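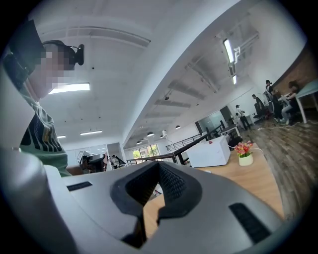 The view from a hand-held gripper. The gray shell at the bottom is the gripper's own body.

How a Robot Learns From Your Hands

By Sigita Hunt
July

We use cookies to remember your reading level. Accept | Manage settings

A gripper is the part of a robot that takes hold of things. Some grippers are fixed to a robot arm. Others are made for a person to carry. The person does a job with the gripper, such as putting a cup on a shelf, while a camera on the tool records it.

One time through a job is called a demonstration. At the Prollareck workshop, a simple job is shown 102 times. The cup starts in a new spot each time, and the shelf is moved after every 17 tries. If the cup never moved, the robot might learn only that one spot.

The camera has a very wide lens. It takes in the ceiling, the floor and the far side of a room in one picture, and straight lines come out curved. A computer can use fixed things, such as lights and railings, to work out how the gripper moved between one picture and the next.

The computer needs to know two things at each moment:
where the gripper is
how far open it is

A program then looks for patterns that link the pictures to the movements. This step is called training. For the cup job it takes six hours.

There is a second way to teach, called remote control. The person moves a set of handles and a robot arm copies them. It is slower – a new driver needs three practice sessions before any recording is kept – but the robot's own joints do the moving, so the recording already fits its body.

Both kinds of recording can be used to train the same robot.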